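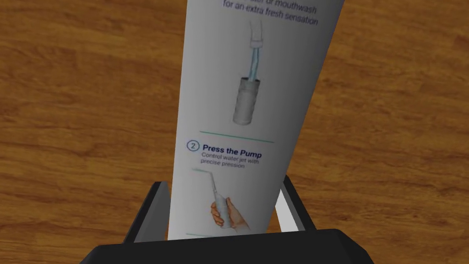
Cell Technician (Gripping and Simulation), Nulthorpe

Indora is looking for a technician to look after one packing cell at our Nulthorpe site. The post is full time and permanent, and reports to the site engineering lead.

Closing date for applications: Jun 21, 2018. The person appointed would ideally start in September.

About the cell

Cell 7 picks cartons from a flat infeed and stands them in trays for shipping. It has one arm and one two-finger gripper. Most of what goes through it is light printed packaging for bathroom and personal care goods: tall, narrow boxes with instructions on the face. They mark easily. A box that has been squeezed too hard gets a crease down the long edge and the customer sends it back.

Every new carton is set up in simulation before it goes near the real arm. We model the box, the gripper and the surface underneath, and work out where the fingers should close, how far down the box they should sit and how much lean we can put up with before it has to be gripped again. At present there are 1,094 carton models in the library. Some are old and need their sizes checked against the current print run.

Grip height is the setting that takes most of the time. If the fingers are low on a tall box, the top end tips when the arm turns. If they are high, they can cover a code that the reader further along needs to see. You will be given the artwork for each carton and will be expected to settle this with the packing team.

What you will do

– Set up grip width, grip height and closing force for new cartons, first in simulation and then on the cell.
– Check finger alignment at the start of each shift and record it in the cell log.
– Change finger pads every 14 days, or sooner if they are worn or shiny.
– Clean card dust out of the gripper base and the guide rails.
– Re-zero the arm after any collision or emergency stop, and write up what happened.
– Keep the carton library in order, including names, sizes and surface settings.
– Carry out small repairs: cables, air lines, sensors, finger screws. Larger faults go to the contractor, Wilczyńska, and you would be the person who calls them and stays with them while they work.
– Show operators how to clear a dropped or jammed box safely.

You will not be asked to write control software. You will need to read existing programs well enough to change a position or a speed and to see when something has been changed that should not have been.

What we need from you

A background in maintenance, mechatronics or something close to it. A college course, an apprenticeship or time on the job are all fine. You should be able to use hand tools, read a wiring diagram and isolate a machine properly before you put your hands in it.

Experience with a robot arm of any make is useful. If you have only worked on conveyors or packing lines, please still apply. We will train you on the simulation package, which takes most people a few weeks to get used to – the menus are not well laid out.

You will be on your feet for much of the day and will sometimes need to kneel to reach the underside of the gripper mount. Tell us if this is a difficulty and we will talk about what can be changed.

Hours and pay

Early and late shifts, changing weekly. There is no night shift on Cell 7. You may be asked to cover at our Villstead site now and then, where there is a similar cell with a different gripper. Travel is paid, and so is the time spent travelling.

Pay depends on experience and will be discussed at interview. Work boots, overalls and tools are supplied.

How to apply

Send a CV and a short letter to the Nulthorpe site office, marked "Cell 7 technician". In the letter, please describe one machine you have looked after and one fault on it that took you a while to find.

Interviews are held on site and include an hour at the cell. You will be asked to change a set of finger pads and check the alignment afterwards, with the manual in front of you. Please wear flat, closed shoes. Safety glasses can be borrowed at reception.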